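When two arms share one table

3 min read
14 shares | 2 comments

The fault at the Rorkside workshop showed up in April, a little after 7 in the morning. The technician who was on shift says the left hand stopped answering while its fingers were still closed.

"The screen said everything was fine," she says. "The hand said otherwise. I hit the stop and waited."

Her team at Kedent runs two arms over one table, practicing with cups and other light items. The hand had done 3,000 cycles since its last service. When they opened it up, they found a worn cable that lost contact each time one finger bent past a certain point.

The second arm was the bigger worry. It kept moving for 2 seconds after the first one went quiet. "Two seconds is a long time if your wrist is in there," she says. Nothing was broken and no one was hurt, but the job was shut down until both arms were wired to the same stop.

They also changed the cable for a softer one from Buvton, and it now gets replaced on a schedule. It costs $190 a set. She thinks the money is well spent.

She still keeps her hands off the table while the arms are close together.
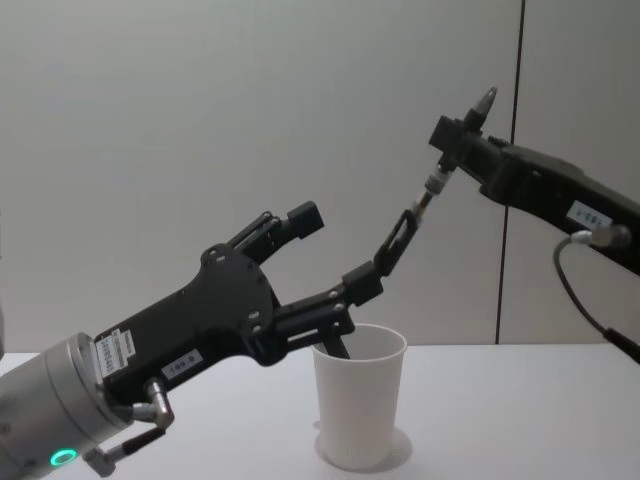
"I watch the fingers first and the screen second," she says. "New people do it the other way, and I tell them to stop."

Comments (2)

gil_shop: We had the same delay on our second arm. Shared stop fixed it.

benchnotes: How often do you swap the cable?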